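Section 4: Fingers, opening and the white table

Read this before you touch the hand tool. The maker's booklet from Sikinholm covers the same ground in a page and a half, and most of it assumes a new tool on a new bench. Ours are neither. Where this section and the booklet disagree, follow this one, and tell Giuliana Condori if you think we have it wrong.

4.1 Before you start

You need the small hex key from the lid of the case, a dry lint-free cloth, a steel rule, a torch and the log sheet for the tool. You do not need thread glue. The booklet asks for it on every finger screw, and all it did for us was round off the heads the next time a finger had to come off.

CAUTION: Unplug the tool at the bench end, not at the handle. The light on the handle goes out in both cases, so the light tells you nothing.

4.2 Fitting the fingers

1. Open the grip by hand until it stops. If it stops early, do not push. Go to 4.5.

2. Wipe the mounting faces on both sides. Dust here is the usual cause of a finger that looks straight and closes crooked.

3. Offer up the left finger with its flat face turned inwards. Start every screw by hand before you tighten any of them.

4. Do the same on the right.

5. Tighten each screw until it is snug, then a small nip more. The booklet gives a torque figure. We have yet to find a driver that reads reliably that low, and I would not trust a number from one that claims to.

6. Close the grip slowly and look along the join with the torch behind it. An even line of light is fine. A wedge of light means one finger is sitting off its face, so go back to step 2.

NOTE: Fingers are sold as matched pairs. Serville will tell you any left goes with any right. Deepak Yadav tried this with four odd pairs in May and got one that closed flat. Keep the pairs together in their bags.

4.3 Setting the opening

1. Open the grip fully and measure between the inner faces at the tips, using the steel rule.

2. Write the figure on the log sheet. Do not copy it from the row above, however tempting.

3. Close the grip fully and check that the display reads zero. If it does not, hold the zero key until the display blinks.

4. Open and close it several times and look at the display again. A zero that will not stay put points to a loose screw far more often than to the sensor, whatever the fault code says.

The software offers an "auto-set" button that is meant to replace all of this. It runs the full count of 1000 steps, reports success, and will report success with a finger missing. Use it if you like, but measure afterwards.

4.4 Checking over the white table

The white covering gives the camera a plain ground to work against. It also shows up rubbed-off dirt, and I suspect that is worth more than anything it does for the camera.

1. Clear the middle of the table. Items at the far side can stay if they are well out of reach of the fingers.

2. Hold the tool over the table with the grip wide open, low enough for both fingers to show at the bottom corners of the view.

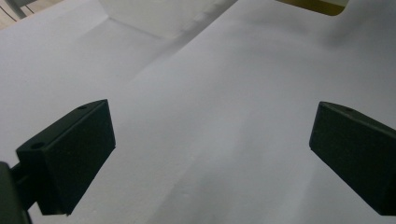 3. Compare the two sides on the screen. You want them at much the same height and the same slant. A small difference at the outer ends can be ignored, but the inner faces should match.

4. Tilt the tool gently one way, then the other. Neither finger should shift against the view. If one does, its mount is loose and you must repeat 4.2 on that side.

5. Save one still to the log with the tool's number.

NOTE: Creases and overlaps in the covering can be picked up as an edge by the tracking. The Gralthorpe release notes say this was cured in version 22. It is better than it was. Smooth the covering down anyway.

CAUTION: Do not brighten the lamps to get rid of soft shadows under the fingers. The camera copes with shadow and copes badly with glare.

4.5 If the grip sticks

Stop and unplug. Look for grit in the slide and brush it out dry. Spray oil is not to be used, including the one supplied in the case. If it still sticks, label the tool and leave it for Clementina Mendes.

Section last revised October 2019.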